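Thursday, notebook, equipment planning (again)

Started 9:10, coffee already cold. Purpose of today: turn the wish list into something with a total at the bottom before Dušan Shehu comes by and asks for the total at the bottom. He has asked twice. The second time he used the word "just," as in "can you just give me a number," so I take it the number is overdue.

Where we stand. The hand-held grippers are the part of the budget I feel good about. They work, people learn them in a morning, and they can go into a home without a van and a risk assessment the size of a phone book. What I did not plan for is everything attached to them. Every gripper I put on the list drags along spare fingers, a charger, a case, a memory card, a second memory card for when the first one goes through somebody's wash, and labels. The labels are cheap. Printing them straight is another matter, and I have put in a line for someone else to do it.

Finger quotes came back from two places. Pavlović wants $30 a pair, molded, any color we like provided it's yellow. Wirkum wants $92 a pair and sent a very handsome PDF. I read the PDF twice looking for the other $62 and found a paragraph on "grip philosophy." Going with Pavlović for spares unless their sample pair splits at the base like our own printed ones did in May.

Note to self: the cutouts in the fingers stay. I had a go at designing them out last month to save on tooling and the stiff version would not wrap around anything softer than a brick. Laundry is not bricks. Most of what we want picked up is clothes on sofas. 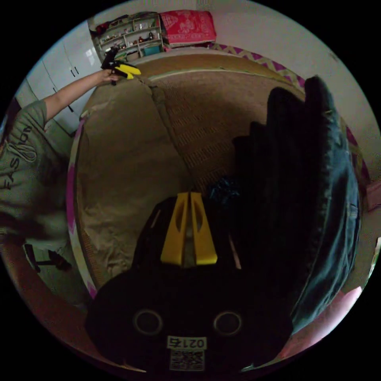

So the shopping has to follow the clothes. Soft goods need two hands most of the time, which means we buy in pairs or we don't buy. A single spare is a paperweight: when one unit of a pair goes down, the person using it goes home. I had been budgeting per gripper. Redid the sheet per pair, with one complete spare pair on the shelf, and the total went up by an amount I am going to describe to Dušan as "a correction."

Then the arms. Somebody upstairs has seen a Muvum brochure and would like to know why we can't simply get the bimanual station now and be done with it. Reasons, for when I'm asked in the hallway and forget all of them:

- The station needs a floor plate. Our floor is two kinds of floor, with a ridge where they meet.
- The lead time in their email is "to be confirmed," which I have learned to read as "after you retire."
- The quote leaves out the gripper mounts, the cabling and the install. I asked what it did include and got the brochure again.
- We have no agreement on what it should do on day one. Folding is popular. Nobody who says folding has tried to write down what folded means.

My proposal is to rent arm time from Clerorero for the first round and put the purchase off to the next budget. Their day rate is $522, install included, and they bring their own floor plate, bless them. If the first round goes badly we will have spent the money finding out, and we won't have a large object under a sheet in the corner. We already have one of those. It's the old gantry, and it comes up at every budget meeting like a relative.

11:40. Storage. I keep leaving this out and it keeps being real. Full-length sessions fill cards faster than we copy them off, and right now copying is one laptop and my patience. Added a proper dock and two drives. Cut the monitor arm to pay for part of it. I was the only one who wanted the monitor arm.

Also cut: foam-lined cases from Wirkum (see philosophy, above). Hardware-store toolboxes and a sheet of foam, and I'll do the cutting myself, badly.

Not cut, though it will be queried: a modest line for fabric and household odds and ends. Jackets, towels, kids' things with prints, blankets with some weight to them. Practicing on the same gray T-shirt all month teaches us a lot about one gray T-shirt. Thrift store, cash, keep receipts. Whoever goes should NOT come back with only curtains.

2:15. Dušan came by. Showed him the per-pair sheet. He looked at it for a while and asked if the correction was going to be corrected again. Told him no. He wrote the number down in pencil.

Still open:
Pavlović sample pair, bend it until it complains.
Ask Clerorero if a canceled day is billed as a day.
Find out who signed for the Muvum brochure visit and whether there was lunch.
Chargers. I have forgotten the chargers for the spare pair. Sheet goes up again.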